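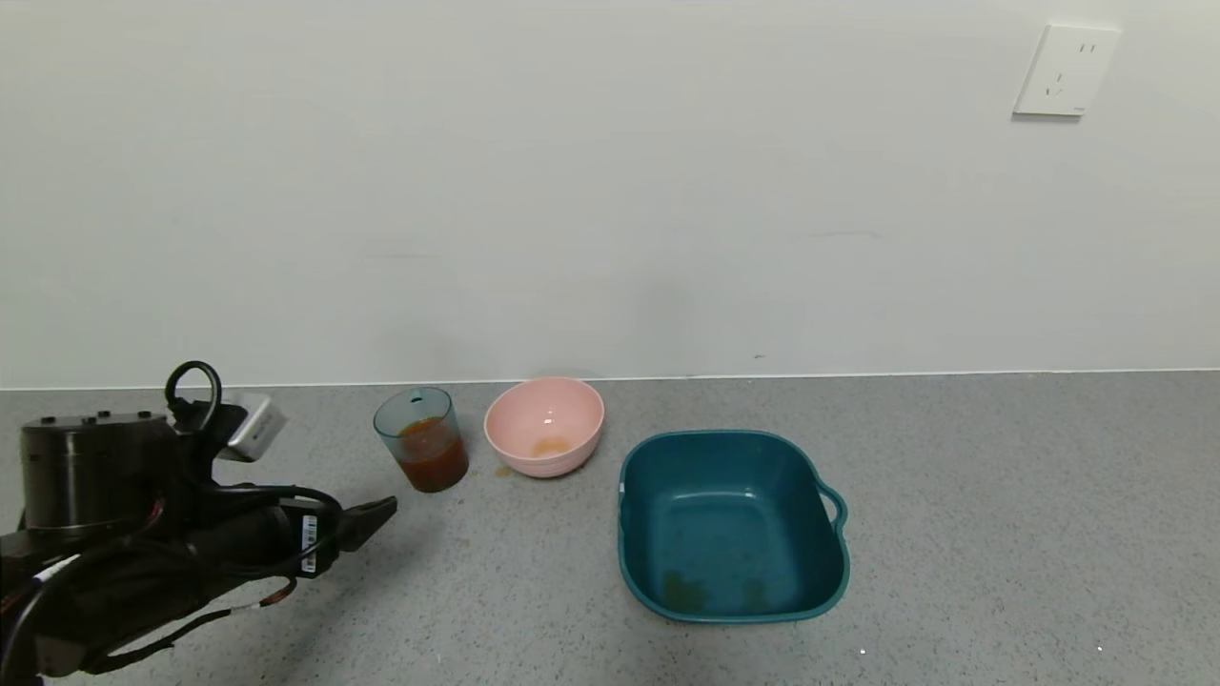
### 4.3 倾倒阶段的控制与液位感知

前一节的抓取接口到这里为止:夹爪闭合,Pettigrew 发出 `grasp_ok`,控制权交给倾倒模块。下文只谈倾倒模块。抓取失败的处理见 4.2,不重复。

任务设定很简单。透明杯、粉色碗、深青色方盆,都靠墙放在灰色带斑点的平面上。目标是把杯里的橙褐色液体转移到指定容器。容器由指令给定,位置不给定,每回合由感知重新估计。

难点有几个,按我们踩坑的顺序写。

**透明容器的位姿。** 杯壁透明,深度图在杯身处基本不可信,空洞加上背后墙面的假深度。Cloleo 的做法是放弃杯身深度,只用 RGB 上的杯沿轮廓拟合椭圆,再和支撑平面约束联立。平面从大片未被遮挡的区域拟合,斑点纹理帮了忙,特征点多,匹配稳。杯底的接触点由杯沿椭圆、已知杯高和平面法向推出来。杯高是先验,换杯子要改配置。这一点不优雅,先这样。

**液面。** 我们不直接估体积。Cloleo 输出两个量:杯内液体区域的像素掩膜,以及掩膜上边界在杯体坐标系中的高度。颜色阈值只作初始化,后面用一个小的分割网络细化。残留是主要误差源,倒过一次以后杯壁上挂着一层液体,颜色和液体本身接近,网络早期版本会把挂壁当成液面,高度整体偏大。后来训练时把挂壁单独标一类,好了很多,但没有根除。

**溢洒检测。** 碗附近的支撑面上有小块橙褐色污渍时,需要区分它是本回合新增的还是以前留下的。单帧判不了。所以每回合开始前,机械臂退出头部视野,缓存一张无臂的参考图,之后所有溢洒判断都对参考图做差。参考图的内容大致如图 3 所示:臂不在画面里,碗前偏左的污渍清晰可见,这一块进入“已有残留”掩膜,不计入本回合。盆内底部的黄褐色残留同样处理。杯在这一帧里看起来是空的,碗里有红橙色液体,状态估计应给出 `cup=empty, bowl=nonempty`。

**图 3** 头部视角的无臂参考图。差分、残留掩膜和平面拟合共用这一类图像。

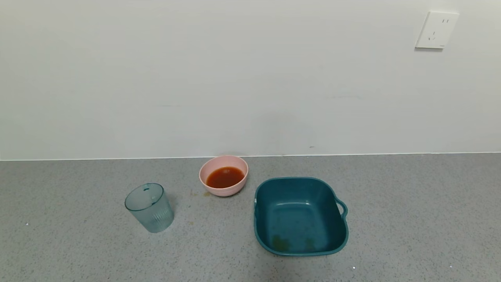 内部评审时有意见认为,参考图差分过于依赖光照不变,窗帘一动、人一走过,差分图就会全亮,不如直接训练一个单帧的污渍分类器,省掉退臂的时间;同一条意见还质疑,参考图里既然允许已有残留,那么新液滴恰好落在旧污渍上时系统是看不见的。

两点都成立,分开答。

光照:差分不在原始 RGB 上做,先转到对亮度不敏感的色度空间,再按局部均值归一化。缓慢变化能吃掉,硬阴影吃不掉。机械臂自身的投影就是硬阴影,会斜着落在工作区里。对此我们用运动学模型预测阴影的大致范围,范围内提高阈值。代价是阴影区内的小液滴漏检。可以接受,倾倒结束臂退开后还会再查一遍。

重叠:确实看不见。除非污渍面积变大。目前只记录为已知限制,没有修。单帧分类器试过,对灰底斑点的误报太高,深色斑点和很小的液滴在头部相机的分辨率下分不开,所以没有采用。作为差分之后的二级确认倒是有用,已经并入 Cloleo。

#### 4.3.1 轨迹生成

Kirken 负责规划。输入为杯沿椭圆、目标容器开口的多边形、液面高度,输出为杯体的 6 自由度轨迹。轨迹分三段:接近、倾转、回正。接近段走常规的避障规划,代价函数里加一项杯体姿态偏离竖直的惩罚,另对加速度限幅,防晃。倾转段不做全局规划,围绕杯沿出液点旋转。出液点要始终落在容器开口多边形内部,并留安全边距。

出液点不是固定的。杯沿是圆,倾转轴一变出液点就沿杯沿滑动。早期版本把它当常量,结果碗的左侧老是滴。现在每个控制周期重新算一次,公式不长:

$$
p_{out} = c + r \cdot \frac{g_\perp}{\lVert g_\perp \rVert}
$$

其中 $c$ 为杯沿中心,$r$ 为杯沿半径,$g_\perp$ 为重力方向在杯沿平面上的投影。杯体竖直时 $g_\perp$ 趋于零,出液点无定义,这时沿用上一段轨迹给的期望方向。代码里以经加了判断,阈值以下不更新。

碗离墙近,留给末端和线缆的空间很窄。腕部的线缆环会往上拱,Kirken 的碰撞模型里原本没有线缆,规划出来的姿态几何上可行,实际会蹭墙。解决办法比较土:在腕部挂一个放大的胶囊体,把线缆包住。胶囊体偏保守,有时导致从左侧接近碗时无解,需要放宽末端绕杯轴的转角再试。放宽后基本都能解出来。
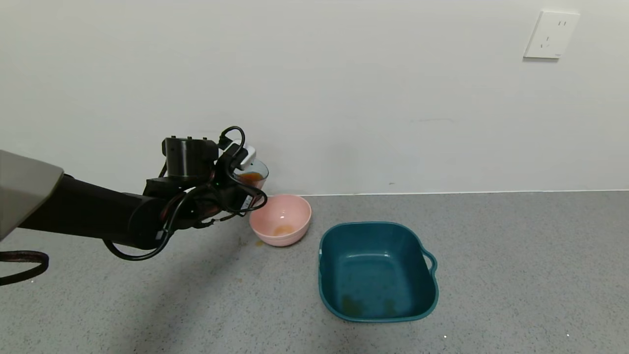
倾转角速度由液面反馈调节。设期望流量为常数,液面高度的下降速率作为流量的代理量,用一个带前馈的 PI 控制器输出角速度。前馈来自杯型的几何表:给定液面高度,查出液体刚好到达杯沿的临界倾角。临界角之前走得快,过了临界角立刻减速。积分项在临界角之前清零,否则一出液就冲。这是调试中花时间最多的地方,回头看也就是一行代码。

视觉的延迟不能忽略。分割加椭圆拟合加传输,端到端约 300 ms,而关节伺服跑在 1,000 Hz。两边差得太远,直接闭环必然振荡。Stolulance 在中间做时间对齐:每个视觉结果带曝光时刻的时间戳,回插到关节状态缓冲区中对应的位置,再向前递推到当前。递推模型是 2 阶的,状态只有倾角和液面高度,足够。递推期间若关节力矩残差异常,直接冻结倾角,等下一个视觉结果。

停止条件有两个,任一满足就回正:目标容器液面到达设定值,或者杯内掩膜面积低于阈值。底部会剩一点,倒不干净,阈值设得太低会让控制器在大倾角上徘徊很久,液体一滴一滴往下掉,落点散。宁可剩一点。回正的最初一小段要快,之后放慢,杯沿外侧的挂滴主要取决于这一小段。

#### 4.3.2 双视角融合

头部视角看全局,腕部视角看近处。两路都进 Cloleo,但权重不固定。腕部相机的视野被两根夹指占去一大块,夹指的外形随开合变化,所以遮挡掩膜根据当前开度在线渲染,不用固定模板。指面内侧有细密的菱形滚花,特征点检测器特别喜欢它,不屏蔽的话,视觉里程计会被夹指“粘住”,估计出相机不动。屏蔽以后正常。

视野裁切是另一个问题。接近之前、夹爪张开的时候,容器都落在腕部图像的上部,碗的上沿经常截在图像外,杯也不完整。椭圆拟合在这种输入上会给出一个看着合理、实则错得离谱的结果,残差还很小。我们加了一条规则:轮廓碰到图像边界的,腕部视角不参与杯沿和碗沿估计,只提供底部与支撑面的交线。底部可见时这条交线相当准,碗底的落影需要去掉,用的还是前面那套色度归一化。

**图 4** 腕部视角,夹爪张开。杯内有棕琥珀色液体,碗的上沿在图像之外,按上述规则只取底部交线。

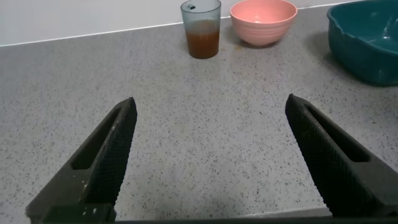

融合本身用滑窗优化,窗口 24 帧,变量为各容器在平面上的位置和朝向,高度方向由平面锁死。方盆有把手,朝向可观;杯和碗近似旋转对称,朝向不可观,直接固定,不然海森矩阵奇异,求解器报一堆警告。两个视角给出的液体颜色不一致,头部偏橙,腕部偏棕,白平衡各自为政。没有强行统一,分割网络对两路相机分别做归一化,权重共享。

外点用鲁棒核压,核宽按视角分别设。腕部在臂运动时有模糊,核宽放窄,臂静止后再恢复。切换由 Pettigrew 的状态触发,不看图像本身的清晰度。试过看清晰度,斑点纹理让清晰度指标一直偏高,没有区分力。

#### 4.3.3 状态机与日志

Pettigrew 的状态不多:`ref`、`approach`、`tilt`、`return`、`check`。任何状态都可以转到 `hold`,即保持当前杯体姿态不动。注意 `hold` 不等于急停,急停会抱闸,杯若在大倾角上抱闸,液体会接着流。倾转中遇到异常时先回正到临界角以下,再进 `hold`;只有力矩越限才走急停。

日志按时间戳存三样:关节状态、两路图像、Cloleo 的中间结果(含掩膜)。掩膜原先不存,嫌大,后来复现一个液面跳变的问题时重跑分割得到的结果与当时不同,GPU 上的非确定性,查了很久。现在一律存,用行程编码压缩。

回放工具可以把任意一段日志重新喂给控制器,执行端接仿真。液体不仿真,液面高度直接取日志里的值。所以回放只能检查时序和状态转换,检查不了流量控制的好坏,改了 PI 参数还是得上真机。参数表和各容器的几何先验放在附录 B,杯型查找表的生成脚本随代码一起给出。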